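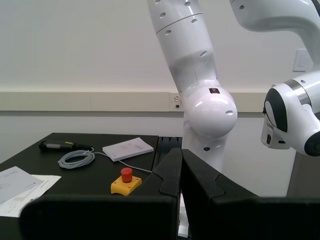 2 min read

Apr 4, 2020

Up before six again, no idea why. Lay there listening to the gulls then gave in and made tea. Last of the decent teabags, back to the dusty ones from the bottom of the tin after this.

Bread day. Second go with the starter. Flour is the wrong sort (Kindcombe mill had only the coarse brown left, 7 kilos of it, so that's us till August probably). Mixed it in the big bowl, far too wet, hands like gloves. Added 300g more than the recipe says and stopped looking at the recipe. Left it on the boiler with a tea towel over.

Did the walk while it rose. Up the lane, over the stile, back by Birker. 42 minutes, quicker than last week, mostly becuase of the wind behind me. Primroses all down the bank. Met one couple with a dog and we all did the strange dance, them into the hedge, me onto the verge, everybody saying thank you far too loudly. Lambs in the top field now. Could have stood there all morning but fingers gone numb. Must find the other glove.

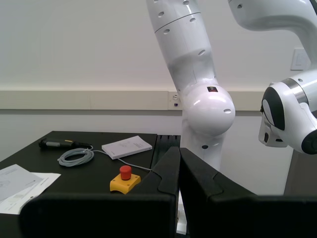
Home, dough had climbed out of the bowl and stuck itself to the towel. Scraped it off, shaped it sort of, into the oven at whatever hot is on that dial. 34 mins then a bit more. Flat on one side, crust you could roof a shed with. Ate three slices standing up with butter and the end of the marmalade. Very good inside!

Afternoon: seeds. Tomatoes in yogurt pots along the sill, peas in loo roll tubes, forgot to label any of it. Beans can wait. Rang home, long call, mostly about eggs and who has some.

Then the radio, a concert, fell asleep in the slow bit. Neck terrible now.

To do tmrw: feed starter. Glove. Wash towel, if it can be saved. Ring Lemaire about the boots, they might still be posting repairs. Ask next door for jam jars. Cut own fringe?? No. Leave the fringe.

Soup for supper, more bread. Bed at half nine with the Altano guidebook, got as far as the ferry timtables.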